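12/29/25

Okay, I have a free week and a big mug of coffee, so you're getting a thread on street grids. Plain old straight streets and square corners. I love them so much and I'm going to try to get a few of you on board.

I grew up in Zundden, which has 3000 people and a downtown you can cross in the time it takes to eat a donut. Every street in the old part runs dead straight. As a kid I assumed every town in the world looked like that.

Then my aunt moved to a newer subdivision with loops and dead ends, and I got lost on a bike within sight of her roof. I could see the chimney! I could not get to the chimney!

That was the day I started caring about corners. A corner is where you get to change your mind. Lots of corners close together means lots of ways home, and your walk never has to be the same twice.
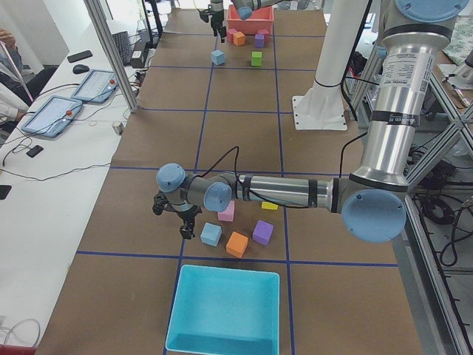
Why do so many grid towns number the streets one way and name them the other?

It lets an address work like a pair of coordinates. If the numbered streets cross the named ones, "Third and Maple" is one spot and only one spot, and a stranger can find it without a map.

Zundden does exactly this, except somebody skipped Fourth. The streets go Third, Fifth, Sixth. I've heard it was going to be a railroad siding and I've heard it was a feud, and I have never found a scrap of paper for either one. If you have the scrap of paper, please write to me.

Now, block size. This is the part I bore people with at parties. Two towns can both be perfect checkerboards and feel completely different on foot, and most of it comes down to how far apart the crossings are.

Small blocks feel lively. You hit a corner, look both ways, something new opens up. Long blocks can be lovely too, but there had better be shops or porches along them or it's a slog, especially with groceries.

Drillach, two towns over from us, has the small kind. I went there in October with no plan at all, parked by the library, and walked until my feet hurt. It has one diagonal street (Fledulska Avenue) slicing across everything else, and oh my gosh, the corners it makes.

Wherever a diagonal crosses a grid you get these skinny triangle lots, and builders have to do something clever with them. On Fledulska there's a barber shop so narrow at the front that the door takes up the whole end of the building. I stood across the street grinning at it like a fool.

The next triangle up is too small for a building, so it has a bench and one very good maple. I sat there for a while and ate a sesame bun from Hsieh Bakery, a block back on the left, and I'd drive out there again tomorrow for that bun alone.
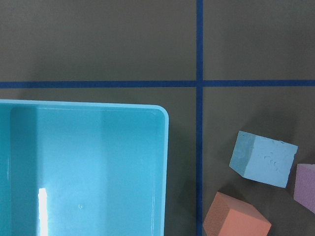 The other thing I noticed on that walk was the alleys. Drillach kept nearly all of theirs. Garages, trash cans, and basketball hoops go out back, so the fronts get to be just trees and steps and people sitting on the steps.

Alleys get a bad rap and I don't understand it. Back alleys are where I learned to ride a bike, throw a ball, and argue. You also meet everybody's dog back there, and the dogs are much more relaxed than they are out front.

I should say where all this enthusiasm got its fuel. Years ago I picked up a stapled booklet by Ilona Pálfi called Walking the Plat, for 5 dollars, at a library sale. A plat is the drawing that shows how land gets cut up into lots and streets. She goes corner by corner through the little towns in our county and tells you what the surveyor was up to.

Her best chapter is on mistakes. Streets that were supposed to meet and missed. Two surveys started from opposite ends, and the lines came together a few steps off, so now there's a kink in the road and every driver does a tiny swerve without thinking about it.

I read that on a Sunday and went straight out to look at the kink on Sixth, which I had driven over my entire life. It's right there. You can stand in the middle (check for cars first) and see one curb line up with a mailbox when it ought to line up with the other curb.

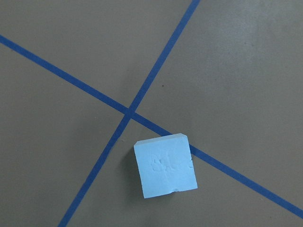

How can you tell which part of a grid town is oldest?

Look for the place where the streets change angle. The first section was often lined up with a river or a railroad, and later additions were more likely to follow the compass, so the older streets tend to sit at a tilt next to the newer ones. An old map at the library will settle it.

In Zundden the tilted bit is tiny, 4 blocks by the creek, and it's my favorite place in town. The evening light comes down those streets at a different slant than anywhere else. The houses are close together and everyone seems to own a wind chime.

The seam where the tilted part meets the straight part is a mess, in the best way. There's an intersection with 5 streets coming in, a stop sign for each, and a whole local etiquette of waves and nods that out-of-towners find terrifying.

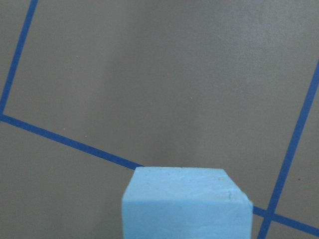 My mother always let the pickup go first at that corner, any pickup, as a matter of policy. I do it now too.

Things grids are bad at, to be fair: hills. A straight street doesn't care about a hill. Our Second Street goes right up the steep side as if the ground were flat, and the last 100 feet are stairs. The town drew it on paper, the hill said no, and they split the difference with concrete steps and a railing.

I adore those stairs, by the way. They have a street sign at the top and another at the bottom, and two houses whose front doors open right onto the steps. Imagine getting a couch in there.

They can also be windy. Stand on Third in January and you'll feel weather that left the next county ten minutes ago with nothing in its way. Bring a hat.

If you want to try this where you live, pick a corner you know well and walk one block in each direction from it, coming back to the middle every time. Go slow. Look at where the sidewalks don't match up and at any lot that isn't a rectangle.

Then please come tell me about it! I want your kinks, your skipped numbers, your skinny buildings, your street stairs. I'm heading back to Drillach on Saturday to walk the alleys north of Fledulska, and yes, I'm getting two buns this time.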